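공방 소팅 암 제작기 4: 사람 손으로 기준 데이터 만들기

지난 글에서 베이스 관절 감속기 백래시를 잡는 데까지 적었다. 그 뒤로 하드웨어는 거의 건드리지 않았다. 1월 내내 한 일은 작업대 앞에 서서 손으로 물건을 옮기고, 그 영상을 잘라 라벨을 붙이는 것이었다. 진도로 치면 지루한 구간인데 나중에 다시 볼 일이 있을 것 같아 정리해 둔다.

프로젝트 이름은 여전히 Grinside다. 공방 공용 서버에 저장소를 만들 때 비어 있던 이름을 그대로 쓰고 있다. 목표도 그대로다. 책상 위에 흩어진 문구류를 종류별로 상자에 넣는 6축 암. 컨트롤러 보드는 Gundex, 그리퍼 쪽 서보는 Berach를 쓴다. 둘 다 1편에서 다뤘으니 사양은 생략한다.

1. 왜 손부터인가

처음에는 텔레오퍼레이션으로 바로 궤적을 모을 생각이었다. 리더 암을 잡고 움직이면 팔로워 암이 따라오고, 관절각과 영상이 같이 저장되는 흔한 구성이다. 막상 해 보니 문제가 두 가지 있었다.

첫째, 조작자가 미숙하면 데이터에 망설임이 그대로 들어간다. 필통 하나를 집는데 접근, 후퇴, 재접근이 섞인다. 이걸 그대로 학습시키면 암도 물건 앞에서 머뭇거린다. 필터로 지워 봤으나 필요한 감속 구간까지 같이 잘려 나갔다.

둘째, 어떤 순서로 집어야 하는지 정해 둔 게 없었다. 물건이 겹쳐 있을 때 위의 것을 먼저 치우는지, 옆으로 밀어서 떼어 놓는지 조작할 때마다 달랐다. 같은 배치에서 서로 다른 정답이 나오니 손실이 어느 선 아래로 내려가지 않았다.

그래서 순서를 뒤집었다. 사람이 맨손으로 작업하는 영상을 먼저 모아서 작업 절차를 고정하고, 텔레오퍼레이션은 그 절차서를 따라서만 하기로 했다. 제안한 사람은 Despina Barbu다. 나는 처음에 시간 낭비라고 했고, 그 말은 철회한다.

2. 촬영 조건

카메라는 고정. 초점, 노출, 화이트밸런스 모두 수동으로 잠갔다. 자동 노출을 켜 두면 소매가 들어올 때마다 상판 밝기가 출렁여서 분할 마스크가 깨진다. 프레임레이트는 초당 60으로 했다. 손가락 끝이 물체에 닿는 시점을 찍어야 하는데, 절반으로 낮추면 빠른 동작에서 접촉 시점이 애매해진다.

조명은 천장등만 썼다. 스탠드 조명을 추가하면 그림자 방향이 하나 더 생기고, 나중에 암을 설치한 뒤 그 위치를 재현해야 한다. 재현할 자신이 없는 조건은 처음부터 넣지 않는 편이 낫다.

물체는 일부러 성격이 다른 것으로 골랐다. 스테이플러처럼 단단하고 무게 중심이 치우친 것, 마커와 커터칼처럼 가늘고 긴 것, 천 파우치처럼 집는 위치에 따라 모양이 바뀌는 것. 상자는 뚜껑까지 한 몸으로 된 골판지 상자다. 뚜껑이 열린 채로 자리를 차지하기 때문에 암의 도달 범위를 계산할 때 상자 바닥 면적만 넣으면 틀린다. 나는 한 번 틀렸다.
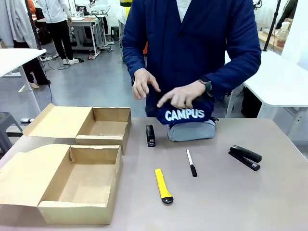 파우치 접촉 구간. 상자 두 개는 아직 비어 있는 상태.

3. 라벨링

시퀀스는 전부 411개를 모았다. 라벨은 네 종류로 제한했다. 접근, 접촉, 이동, 해제. 초기에는 '정렬'과 '재파지'도 따로 두었는데 라벨을 붙이는 사람마다 기준이 달라서 접촉과 이동에 흡수시켰다. 구분이 흔들리는 라벨은 없는 것만 못하다.

접촉의 시작은 손가락이 물체 외곽선에 처음 닿는 프레임으로 정의했다. 딱딱한 물체는 이걸로 충분하다. 천은 그렇지 않다. 손가락이 닿아도 한동안 형태가 변하지 않다가 눌리는 순간 갑자기 변한다. 파우치에 한해서 '형태 변화 시작' 프레임을 별도 필드로 기록했다. 그리퍼 힘 제어를 튜닝할 때 필요한 값은 이쪽이다.

글자가 인쇄된 파우치는 예상 밖으로 쓸모가 있었다. 무지 천은 표면에 특징점이 거의 없어 변형을 추적하기 어려운데, 굵은 흰 글자는 모서리가 많아서 옵티컬 플로가 잘 붙는다. 글자가 휘는 정도를 변형량의 대용값으로 쓸 수 있다. 다만 글자 면이 아래로 가면 바로 무용지물이 된다.

두 사람이 같은 구간을 라벨링해서 비교했을 때 접촉 시작점 차이가 9프레임을 넘는 경우는 버렸다. 버린 것은 대부분 손등이 물체를 가린 구간이었다. 카메라 한 대로는 해결이 안 된다.

4. 절차서에 들어간 규칙

영상에서 뽑은 규칙을 그대로 옮기면 이렇다.

겹친 물체는 위에서부터 처리한다. 밀어서 분리하지 않는다.
천 종류는 가장자리를 집지 않고 접힌 부분의 두꺼운 쪽을 집는다.
긴 물체는 장축 중앙을 집고, 상자 위에서 장축을 상자의 긴 변에 맞춘 다음 내린다.
커터칼은 날이 들어간 것을 확인한 뒤에만 작업 영역에 둔다. 이건 암이 지킬 규칙이라기보다 우리가 지킬 규칙이다.
세워 둔 스테이플러는 옆면을 잡는다. 위에서 잡으면 그리퍼 개폐 폭이 모자라지는 않지만 들어 올리는 중에 돌아간다.

마지막 규칙은 사람 손으로는 발견하지 못했을 것이다. 사람은 돌아가려는 물체를 손목으로 무의식중에 보정한다. 영상만 보면 아무 일도 없는 것처럼 보인다. Berach 서보에 같은 동작을 시켰을 때 비로소 드러났고, 절차서에는 나중에 추가했다.

5. 좌표계 문제

손 영상에서 얻은 키포인트를 그리퍼 자세로 변환하는 부분은 아직 덜 끝났다. 엄지와 검지 끝의 중점을 TCP로, 두 점을 잇는 벡터를 개폐축으로 잡는 단순한 방식이다. 두 손가락 파지에는 대체로 맞는다. 검지 하나로 누르거나 손바닥 전체로 감싸는 동작에서는 개폐축이 정의되지 않아 값이 튄다. 지금은 그런 프레임을 마스크로 빼고 앞뒤를 보간하고 있는데, 보간 구간이 길어지면 경로가 상자 벽을 통과한다. 시뮬레이터에서는 웃고 넘어가지만 실물에서는 곤란하다.

상판 좌표는 네 모서리를 기준으로 호모그래피를 구해서 맞췄다. 상판 면에서는 오차가 2mm 안에 들어온다. 높이가 있는 물체의 윗면은 이 변환으로 처리할 수 없다. 물체별 높이를 표로 넣어 보정하고 있으나 파우치 같은 것은 높이가 일정하지 않으니 표가 의미가 없다. 뎁스 카메라를 달면 끝나는 얘기인 것은 안다. Leclerc 프레임에 남는 마운트 자리가 없어서 브래킷을 새로 뽑아야 한다.

6. 남은 일

브래킷 도면은 그려 두었고 출력은 아직이다. PLA로 한 번 뽑아서 간섭만 확인하고, 최종본은 PETG로 갈 예정이다. 뎁스 카메라가 붙으면 외부 파라미터 보정을 처음부터 다시 해야 하므로 그 전까지 모은 텔레오퍼레이션 데이터는 평가용으로만 쓴다.

변환 스크립트는 저장소의 tools 폴더에 올려 두었다. 파이썬 버전을 가리니 README를 먼저 볼 것. 라벨 파일 형식은 3편에서 쓴 것과 호환되지 않는다. 필드 하나가 늘었고 시간 단위가 초에서 프레임 번호로 바뀌었다. 예전 파일은 convert_labels.py로 변환하면 된다.

댓글로 물어본 감속기 그리스 교체 주기는 다음 글에 적겠다. 아직 분해해 보지 않았다.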